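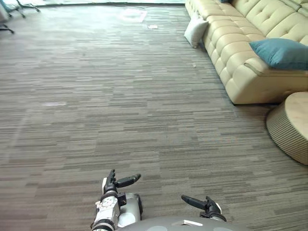

*Attachment A. Lounge floor, second level, head camera. Sofa and ottoman to the right.*

**Ticket 425: Lounge reset route, staff requests and hand-over**
**Site:** Grilitz, second level
**Raised by:** Facilities Desk
**Service provider:** Trillum
**Status:** Open, pending review

**Summary**

The unit assigned to the lounge stopped during its Wednesday run and displayed a "route not confirmed" notice. Staff at the nearby desks reported that they were unsure whether they were permitted to walk past it or to move the chairs. Two employees waited until the Facilities Desk opened at 8:30.

**Log**

*8:35.* Ticket accepted. Stop code 11 read from the Wuken console. The code indicates that the stored floor plan and the current floor plan do not match. No fault is recorded for either arm.

*8:50.* Attachment A reviewed. The carpet between the unit and the far side of the room is open, with the chair bases well back at the left. Furniture positions were compared with the stored plan. The sofa is entered 200 mm from its present position.

*9:20.* Floor plan updated and route confirmed. Unit restarted in reduced speed mode.

*9:45.* Handling check requested by Trillum and carried out in the same area.

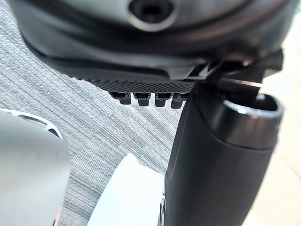
*Attachment B. Wrist camera, handling check. Black cylinder, open at the top, below the wrist housing.*

*10:10.* Attachment B forwarded to Trillum. Grip setting left at 195, as supplied.

**Effect on staff**

Before the unit was introduced, the evening team reset the lounge and moved furniture as needed. Under the present arrangement, any change to the sofa or ottoman must be entered in the console, and only the Facilities Desk has access. The evening team has asked for access of its own. Lounge staff have also asked for written guidance on passing the unit while it is stopped.

**Actions**

- Facilities Desk to issue console access to the evening team lead.
- Trillum to supply plain wording for code 11.
- Lozano building office to approve the guidance notice before it is posted.

Ticket to remain open until console access has been tested on an evening shift.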